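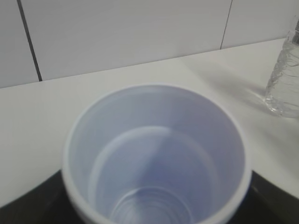 Bernadette Alcantara wrote under my previous post that the milk must be too cold when I add the starter, and that no yogurt will become thick from cold milk, however long one waits.

Search the help pages Search

Omprakash Awasthi

I have now tried what she advised, and I still get a thin yogurt, so I would like to ask again with more details. I use whole milk from Kandpal dairy, which is pasteurized. I bring it almost to boiling, then I let it cool on the counter. Before, I cooled it until it felt only a little warm on the finger. Last time I used a kitchen thermometer and added the starter at 49 degrees (Celsius). The starter is one spoon of plain Foltska yogurt from the store, mixed first with a bit of the warm milk. Then I cover everything and put it in the oven with only the light switched on. I leave it there overnight.

In the morning it is sour and it smells correct, but it has the thickness of cream, and there is a layer of yellowish water on it. In summer I had no such problem with the same pot. It started in December, when we moved to Nemgate. Is it the temperature, the milk, or the starter? I do not want to add powder or gelatin if it is possible to avoid it.

Bernadette Alcantara

Then I think you have gone too far to the other side. I said cold is bad, but 49 is rather hot for the bacteria. Part of them may die, and the rest work slowly. I add mine at 43 or 44, never higher.

Also please check the oven. In our old apartment the lamp was enough to keep the pot warm all night, in the new one it is a small LED and gives almost no heat. You can put the thermometer in a glass of warm water, leave it there with the light on, and look after a few hours. If it has dropped very much, wrap the pot in a thick towel and put a bottle of hot water beside it. This is how my aunt in Wundetti makes it, and she does not own a thermometer at all.

One more question. Do you move the pot in the night to look at it? I did this in the beginning, and each time I had water on the top.

Mohit Rana

just buy greek yogurt, it is cheaper than your electricity

Lâm Lại

I agree with Bernadette about the oven, but I would also change the heating of the milk. "Almost to boiling" is good, but it should remain there for a while. I keep it at a low heat for 30 minutes and stir the bottom so that it does not burn. Some water goes away and the proteins change, and the yogurt becomes firmer without any powder. It was the biggest difference for me.

For the starter, take a fresh container which was opened the same day. Write on the lid when you opened it, if your family is like mine. I use about 200 grams for a large pot, but this is more than necessary, and one or two spoons should be enough for you if the starter is fresh.

When it is set, put it in the refrigerator for at least 3 hours before you judge it. Warm yogurt always looks thinner. The yellowish water is whey and you can drain it through a cloth, or drink it, or put it in bread dough.

Omprakash Awasthi

Thank you to both of you. The lamp in this oven is indeed an LED, I had not thought about that. I will try tonight with the towel and the bottle, and with 43 degrees, and I will change the heating of the milk only the next time, so I can know which one has helped.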